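Folding Jeans with Stekus: Your Questions Answered

Everything we get asked about denim, drawers and those stubborn thick seams, in one place.

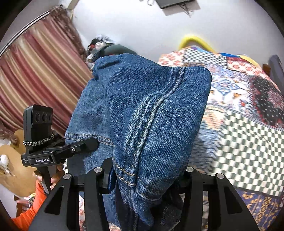
Blue denim, folded, with pale tan stitching running down the curve of the fold.

Our May folding evening brought in so many good questions that Ieva Mets sat down the next morning and started typing up the answers. We've added to the list ever since. If you love a tidy drawer (or would love to have one!), read on.

Why do you give jeans their own class?
They deserve it! A T-shirt will go along with nearly anything you do to it, but denim has opinions. The side seams are thick, the waistband is thicker, and the pockets add bulk exactly where you'd like things to lie flat. Once you get the feel of it, though, jeans are the most satisfying thing in the whole laundry pile.

What's the basic fold?
Zip them up and lay them face up on a table or bed. Fold one leg over the other so the back pockets end up on the outside, then smooth from the waist down to the hems with your palm. Tuck the pointy part of the seat in so you have a long, straight rectangle. Bring the hems up to just under the waistband, then fold in half or in thirds, depending on your drawer.

Halves or thirds?
Halves for shelves, thirds for drawers. Thirds make a chunky little packet that stands up on its own edge, and you can see every pair when you open the drawer. Ieva is a thirds person through and through and will try to convert you.

My folds always come out fat and rounded on one side. Am I doing something wrong?
Probably not. Heavy denim likes to bulge where it bends, especially if a side seam is sitting right on the fold. Try moving the fold over a little so the seam lies just inside it, and press down with your forearm for a few seconds. A soft, rounded edge is perfectly fine in a drawer.

Will folding leave permanent lines?
Jeans fade fastest on the parts that stick out, and raised seams are usually the first to go pale. That comes mostly from wearing and washing. If you have a dark pair you hardly ever wear, refold it along a different line now and then.

Can I hang them?
Sure! Fold them once over a sturdy hanger, or clip them at the hems and let the weight of the waistband pull the legs straight. Folding saves a lot of room, so we usually save hangers for dressier pairs.

Do they have to be completely dry?
Yes, please. Feel the pocket bags and the waistband before you put anything away – those are the spots that stay damp long after the legs feel done.

What about stretchy jeans and kids' jeans?
Stretchy pairs roll beautifully, so go ahead and roll them. For kids' sizes, skip the last fold and stop at halves. There just isn't enough leg for thirds.

How many pairs fit in one drawer?
It depends on the drawer and the denim. The one we use in class is 30 inches wide and holds 22 pairs standing up, with a bit of wiggle room. Don't cram them in, or you'll pull out three when you want one.

Do I need to bring anything on Wednesday?
Bring up to six pairs, the more different the better. Wide legs, skinny legs, the ancient ones with paint on them – all welcome. We have tables for everybody and start at 6 p.m.

Can I ask about something that isn't on this page?
Please do! Leave a note at the front desk or catch Ieva after class. Fitted sheets are getting a page of their own soon.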